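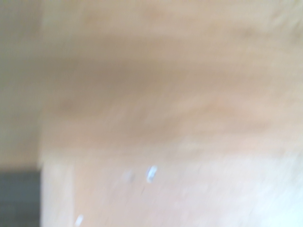

Hellbraune Fläche mit dunklerem Streifen, verwischt.

6. Mai 2022

Luftdruck seit dem Morgen fallend, Wind aus Südwest. Den Pegel unterhalb der Brücke in Sornau um 7 Uhr abgelesen: 174 cm, gegenüber gestern 2 cm weniger. Die Sornau-Reihe ist damit seit Januar lückenlos, abgesehen von den Tagen mit Eisrand, die ich als unsicher markiert habe.

Vormittags die Leitfähigkeitssonde kalibriert. Der erste Durchgang lag außerhalb der Toleranz, der zweite innerhalb. Vermutlich war die Referenzlösung noch zu kalt, als ich angefangen habe. Künftig die Flasche am Vorabend aus dem Keller holen.

Danach die Probestelle am Stostdale-Graben. Sohle stark verschlammt, der Messstab sinkt ohne Widerstand ein, Tiefenangaben dort also nur bedingt brauchbar. Abfluss mit dem Flügel bestimmt, Profil in 7 Lotrechten. Die dritte Lotrechte wiederholt, weil sich Kraut im Flügel verfangen hatte. Geschwindigkeiten am rechten Ufer auffallend niedrig. Ob das am Bewuchs liegt oder am Einlauf oberhalb, muss ich bei Niedrigwasser klären.

Telefonat mit Şengül Taşdemir wegen der alten Ganglinien. Sie hat die Blätter im Maßstab 1:200 gefunden und schickt sie nächste Woche. Der Nullpunkt des Lattenpegels wurde offenbar einmal versetzt, ohne dass jemand die Differenz notiert hat. Ohne diesen Wert lassen sich die beiden Reihen nicht verbinden.

Abends Daten übertragen, Sicherung auf die zweite Platte. Stiefel links undicht, Naht am Spann. Morgen flicken, sonst neue bestellen.

Ähnliche Einträge
- Eisrand am Pegel
- Comum: Notizen zur Seespiegelmessung
- Krautschnitt und Abflusskurve

Diese Seite verwendet Cookies. Einstellungen | Akzeptieren

Kontakt | Impressum | Nach oben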